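Tiered wood rack for snack packs – keep or go wire?
Home Storage > Pantry and Shelving

rackrat_70
Posted April 6, 2023
Trying to sort out the snack shelf before it takes over the whole pantry. Got the slanted wood rack set up, the one with the stepped tiers and the thin rods for shelves, orangey brown finish. Packs are the blue and green ones in clear wrap. 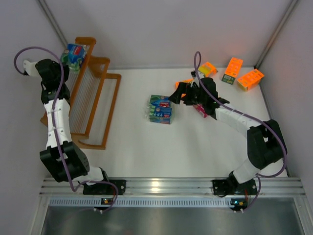
Question is whether to keep going with it or send it back and get the wire one from Jorberg. Wood one was 53 dollars, wire is 16. Not a small gap for something that holds crackers. I like the look of the wood but the rods bug me, packs sit on ridges and the wrap is slippery. Anyone run one of these for a while?

pantrymoth
keep it. had a wire one, small packs tip into the gaps and you're fishing them out all day. Close rods beat wide wire every time

Sosa_shelfclub
Disagree. Wire is fine if you put a liner down. Cut a piece of shelf liner, done. 16 bucks plus liner is still way under 53.

pantrymoth
then you've got a liner sliding around. no thanks

Sosa_shelfclub
Zip ties. Four corners. Mine hasn't moved since January.

dulltools
What's it for exactly, is this a rack you grab from every day or is it storage? Makes a difference. For grabbing, stepped tiers are great, you see all of it. For storage they waste a ton of space, all that air under the top tier.

rackrat_70
Every day. Kids lunches mostly. Backup stuff stays in the bin on the floor of the pantry.

dulltools
Then keep the tiers. I'd only worry about the depth. Measure your shelf with the door shut!! I didnt and had to turn mine sideways, which defeats the point

kettle_and_co
Is it the Skomar one? Looks a lot like my sister's, the rounded frame pieces. Hers was sold as a shoe rack lol. Works great for tea boxes.

rackrat_70
No name on mine anywhere. Box just said 3 tier organizer. Could be the same factory I guess

kettle_and_co
Probably. If it is the same, check the screws after a month or so. Hers got wobbly and she had to snug up every one of them.

overpacked
Flat or standing is the real question imo. Lay the packs flat and you fit hardly any per tier. Stand them up with the top edge leaning back, labels out, you get a full row. I do 12 on one tier of a Tukov rack and thats with the chunky packs

pantrymoth
standing ones slump tho. Shiny wrap on wood, first one goes and the whole row follows

overpacked
Only if the row's half empty. Stick a bookend in.

Sosa_shelfclub
So now it's a 53 dollar rack plus a bookend. I'm just saying

overpacked
bookend was a dollar at a yard sale, relax

rackrat_70
Ok so a strip of that rubbery drawer stuff across the rods? Would that stop the slump? Hate to cover them up but I could do just the front inch.

dulltools
Front inch is plenty. Dont glue it, fold it round the first couple rods and clip underneath. You'll want to pull it out and wash it, crumbs get in everything.

crumbtray
on crumbs – rods are the worst for this. You can't wipe them, you have to go between with a brush. Old toothbrush. I gave up and put mine in the bathroom for washcloths. Solid shelf next time for me

pantrymoth
sealed packs don't make crumbs

crumbtray
you dont have my kids

rackrat_70
Ha. Fair. Going to keep it for now, I have till the end of the month to return it. Will try standing them up with the strip on the front. If it slumps I'm getting the wire one and the zip ties

Sosa_shelfclub
Black zip ties, the white ones go yellow

kettle_and_co
Post an update either way, my sister wants to know about the strip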